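Visit Notes: Roswood Data Hall, Rudow Site
Posted 15 Nov 2019

The visitor entrance is on the loading side of the building, past the bicycle racks. Sign-in takes a few minutes and includes a one-page safety sheet: closed shoes, no lanyards, stay behind the yellow line when an arm is under power. Our group was small enough to be taken through together. Roswood runs two tours on its open day and I joined the earlier one.

The site does one thing. It records human operators guiding robot arms through short household tasks, and the recordings become training examples for a control model built elsewhere in the company. No product is assembled here. The hall was once a print finishing shop, and the floor still has the bolt patterns from the folding machines. The present layout is a double row of stations with a cable tray overhead and an aisle wide enough for a pallet jack.

Each station has a bench, one arm with a parallel gripper, a fixed camera on a mast, and a small camera at the wrist. The operator sits to the side and moves a hand-held leader device. The arm follows with a lag that our guide described as noticeable on the first day and forgotten by the third. Pedals start and stop the recording. A third pedal marks an episode as bad before it is ever saved, and operators are encouraged to use it freely.

Most of the current work is moving objects between containers. A task card on the bench gives the start state, the goal and the permitted variations. The card I read asked for one item to be taken from either container and placed in the other, with the containers shifted by at least a hand's width between episodes. It also asked that the arm not begin from the same pose each time. The guide said this last rule was added in May, after a model trained on earlier batches did well from one starting pose and poorly from anywhere else.

The target for this task family is 2908 accepted episodes. The board at the end of the row had 583 still to go. Acceptance is decided in two passes. The first is automatic and rejects recordings with dropped frames, a stalled joint or a length outside the allowed range. The second is a person at a desk with two monitors, stepping through the wrist and mast views side by side. Grasp failures followed by a recovery are kept and labeled. Failures with no recovery go to a separate set, which the modeling group uses for a success detector.

I asked about lighting. The skylights are only partly covered, and conditions change over the day. The company has left it this way on purpose. Blackout blinds were installed and then raised again, and there is now a log entry for blind position at the start of each session. I would have liked to see whether the log is used in training or only kept. The answer was that it is kept.

Surfaces are also varied. The benches take drop-in tops and cloths in several colors, swapped on a schedule. Dark cloth is the least popular with the people who maintain the stations and quite popular with the modeling group. It shows dust and lint at once, and there was a discussion on the tour about cleaning. Site policy is to brush the cloth at the start of a shift and leave it alone after that. The reasoning is that a model that has only seen spotless fabric may treat a speck as something worth attending to. I find this plausible, though no comparison was offered.

The wrist view is the one the operators trust for the last part of an approach, when the mast camera is often blocked by the arm itself. Much of it is taken up by the fingers, and the cropping used in training keeps both of them in. The finger pads are knurled on the inner face for grip. 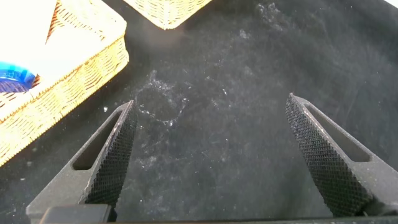

Woradov, commenting on the draft of these notes, disagreed about the dust and argued that a cloth left unbrushed all shift ties the surface condition to the time of day, so the model could pick up a clock it was never meant to have. A better scheme, in the same comment, would be to brush at random intervals and log it along with the blinds. I passed this on to the site and have had no reply so far.

Storage and naming were covered quickly. Episodes are written to a local disk, copied overnight, and deleted locally once the checksum matches. Each one carries the station number, task card revision, operator code and gripper serial. Finger pads wear, and a pad change gets its own entry – a detail I have seen missing at larger sites.

The tour ended at the repair bench, where a gripper was open for a bearing replacement. Spare fingers are kept in labeled trays and fitted in matched pairs. Coffee was available in the old paper store. Allow about 2 hours for the whole visit, more if you want to try the leader device, for which there was a line.

Getting there: the bus stops at the corner, and the walk from the stop is flat. Parking is limited to the gravel strip opposite the gate.

Related posts
Ostrowski Gearworks: An Afternoon on the Test Floor
Leader Devices Compared: Notes on Lag and Fatigue
How We Label Recovered Grasps
Reading a Task Card

This site uses cookies to remember your settings. Accept | Manage preferences

Contact | Copyright 2019 | Back to top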